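The Windley folding cloth started out as something we cut for ourselves, to cover a scratched worktable in the back of the Ornholm shop, and so many people asked to buy one off the table that we finally gave in and put it in the catalog! It's a plain, heavy cotton cloth, washed once before it leaves us so that it's soft from the first day, and it will go on getting softer for as long as you own it.

## What it's for

Anything you'd like a calm surface under, really. Sorting buttons, folding napkins, wrapping a parcel, laying out the good spoons before company comes. Bernadette Aubert, who sews the hems, keeps hers on the ironing table (and has for years, through more spilled tea than she'd like me to mention).
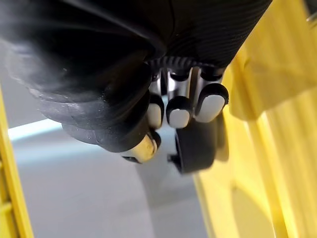 We did go back and forth over the hem for most of a winter. A narrow one looks prettier, but it curls after a few washes, so we settled on a wide double fold with the corners mitered by hand. It lies flat, and it gives the cloth a little weight at the edges so it stays put while you work.

## Details

- **Size:** 98 by 26 inches
- **Shrinkage:** about 3 percent over the first few washes
- **Thread:** Hauksdóttir cotton, matched to the cloth
- **Care:** machine wash warm, tumble low or hang on the line
- **Batch:** 200 cloths, sewn each January

Iron it while it's still a touch damp if you like a crisp look, or don't iron it at all, as I never do. Small marks usually lift with plain soap and a soft brush.

It goes nicely with our Zonus storage roll, which is sold separately and keeps the cloth from picking up fold lines between uses.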